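Hi again - second update on the Mendomik student project, and it's a happy one! The kids named their two grippers Prulleo and Lollo, and both open and close nicely now. We've recorded 336 folding tries toward our goal of 1,000, with 6 students taking turns. Shirts are going great, thick stuff is still a pain (I'd like to spend 40 dollars of the grant on spare fingertip pads, if that's OK with you).

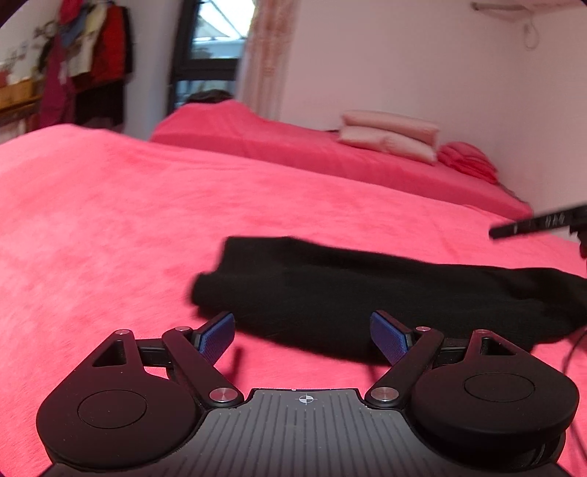

Theresia Hubmann, project lead
14/07/2025

Next up is training on what we have, then a little demo for the parents in August. Come see it if you can!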